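Timport Songbook — README

Timport is a collection of words and credits from stage musicals that were played by small and amateur companies. It contains 2,060 songs. For each song we give the title, the show, the name of the lyricist, the name of the composer, and the place of the song in the show. For 1,404 of them we also have the complete lyric, typed from the program book or from the rehearsal script. The others have only the credits, because the rights holder did not answer us or did not agree.

The collection is maintained by Gleice Barbosa. Marcelino Barros made the first version of the typing rules and still checks the Portuguese songs.

What is in the download

songs.csv has one line per song. The columns are song_id, title, show, lyricist, composer, act, position, language and lyric_status.
lyrics/ has one plain text file per song, with the song_id as its name. Empty files were removed in version 2.
shows.csv has one line per show, with the company and the source of the script.
CHANGES.txt has the corrections, the newest first.

All files are UTF-8. The separator in the CSV files is the semicolon — many song titles have a comma inside, and this gave us trouble in version 1.

How the lyrics were typed

One line of the song is one line of the file. An empty line separates two verses. A repeated chorus is written again in full each time, also when the script says only "chorus". Spoken words between the verses are in square brackets. When two persons sing different words at the same time, the upper part in the score comes first and the line begins with a plus sign.

We did not correct the rhymes or the grammar. If the script has "gonna" on one page and "going to" on the next page, both stay.

Known problems

The lyricist is missing for the songs from the Danon scripts, where the title page says only "words by the company". Please do not fill this field with the name of the director.

The Brennan scripts exist in a long and a short version. We used the long one, so the value in "position" can be different from what you see in a recording.

About 1,550 songs are in English. The other languages are too few for a serious comparison of rhyme or of line length.

The Sudau songs were typed from photocopies. Some last lines on the page were very weak, and they are marked with [?].

Use and citation

The credits are free for any use. The lyrics are for study and teaching only, and they may not be printed or sung in public without the permission of the author. Please cite the collection as "Timport Songbook, version 2" and give the song_id for each song that you quote.

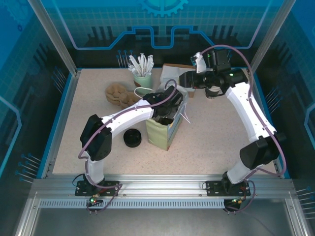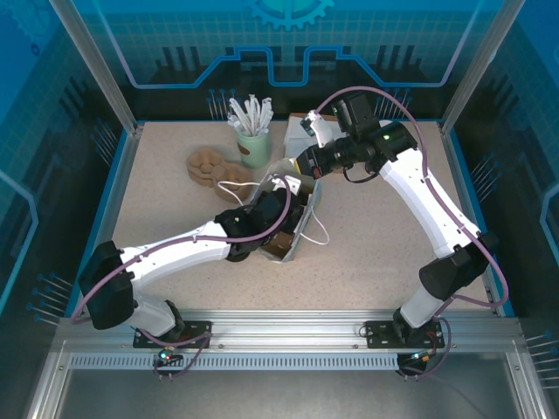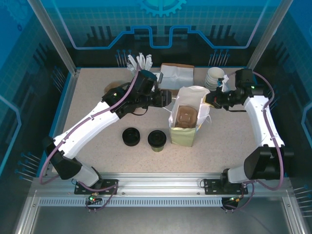 Photos: Marcelino Barros

Corrections

Send corrections to the maintainer with the song_id, the line as it is now, and the line as it should be. A scan of the page helps a lot. The corrections that come before June go into the next version, and the later ones must wait for the one after.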